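Brerkport Community Learning Centre
Handling and Sorting Room: Progress Report to the Uniyal Fund
Reporting period ending 2024-07-14

Prepared by Sneha Sandhu, Program Coordinator

1. Purpose of this report

The Centre received support from the Uniyal Fund to equip and run a room in which objects are handled, passed on, turned and put away. The agreement asks for a written report at the midpoint of the grant, covering the state of the room, the materials in use, the work carried out and any change to the plan. Spending is reported separately on the Fund's own form, which was lodged with the Pratberg office in March.

2. The room

The room is the former print store on the ground floor of the Brerkport building. The old shelving has been taken out and the walls repainted. Two benches were moved in from the upstairs classroom and set at right angles, so that an object can be worked on from more than one side. The grant paid for new lighting over both benches. The first set of fittings threw hard shadows across dark objects and was exchanged by the supplier at no charge to the program.

The floor was not part of the original application. It was found to slope towards the rear door, which meant that round objects left on the lower shelves did not stay where they were put. The Centre met the cost of levelling from its own maintenance budget, and the work delayed opening of the room by a fortnight. Storage has since been fitted along the long wall, with labels at the front of each shelf and heavier items kept at waist height.

3. Materials

The catalogue now stands at 1,056 items. It was decided early on that the bulk of these should be plain shapes in plain colours, with household goods brought in afterwards. Cubes, cylinders and flat blocks make up the first group and are stored nearest the benches. The second group is made up of kitchen containers, brushes, folded cloths and packaging, most of it donated. Of the whole catalogue, 600 items have been used in at least one session.

Each item is recorded with its size, weight, finish and any marking. Recording the finish has taken longer than planned. Staff began with a choice of two words, matte or glossy, and found that many objects were one thing on the face and another at the corner through wear. The record sheet has been redrawn with space for a written note, and the early entries are being checked against it.

4. Work carried out

Sessions are organised in blocks, each dealing with one kind of action. The blocks completed so far are lifting, placing, stacking and turning. The fifth, passing an object across from one hand to another, is in progress. The sixth, putting away, is planned for the second half of the grant and will make use of the new storage.

The passing block began with the cubes. A cube offers flat faces to press against and a corner to take hold of, and a change in the way it is held is easily noted on the session sheet. Matte black cubes without markings have been kept for this block, as the record concerns the hold and the tilt of the object and does not call for any face to be told from another. The knit gloves, also black, stay on during the exercise.

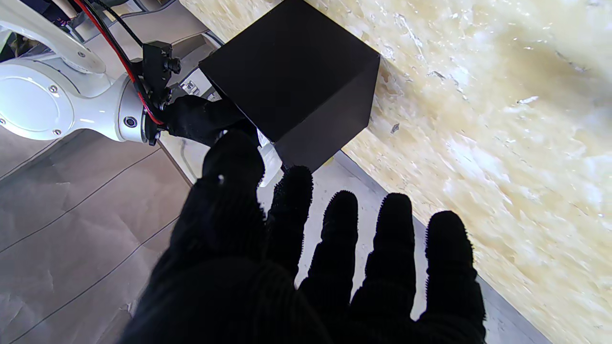 Evander Forsyth wrote in response to the draft of this section that the plain cubes should not be kept on for too long. In his view a shape with equal sides is forgiving, and a passing exercise that goes well with a cube says little about a jug or a half-full packet. He asked that the long cylinders be brought forward, and that at least one object with a handle be included before the block is closed. He also noted that the session sheet has no place to record a pause between one hold and the next, and suggested that one be added.

Both requests have been accepted. The cylinders will be introduced next, followed by the two enamel mugs already in the catalogue. The session sheet has been amended to include a line for pauses.

5. Gloves and wear

Fibres lifting from the surface of knit gloves can be carried onto dark objects, where they show readily. Cubes are now wiped down with a dry cloth at the end of every session. A bulk order of 100 pairs has been placed with Takent, and a replacement schedule will be set once the first of these have been in use for a full block.

6. Staffing

Ramesh Katiyar continues to supervise the room. Azucena Esquivel joined the program part-time to complete the catalogue and has taken over the record sheets. Kamonchanok Kaewkla prepares the session plans and will draft the storage guide for the sixth block.

7. Changes to the plan

The Centre seeks the Fund's agreement to two changes. The first is to extend the passing block so that handled and uneven objects can be included. The second is to move the unspent portion of the lighting allowance to storage, for the purchase of lidded tubs. Neither change alters the total of the grant.

8. Next steps

The passing block will be completed and its session sheets forwarded to the Fund. The checking of early catalogue entries will continue alongside it. A visit by the Fund's program officer would be welcome at any time once the storage has been labelled in full, and arrangements can be made through the Centre's front office.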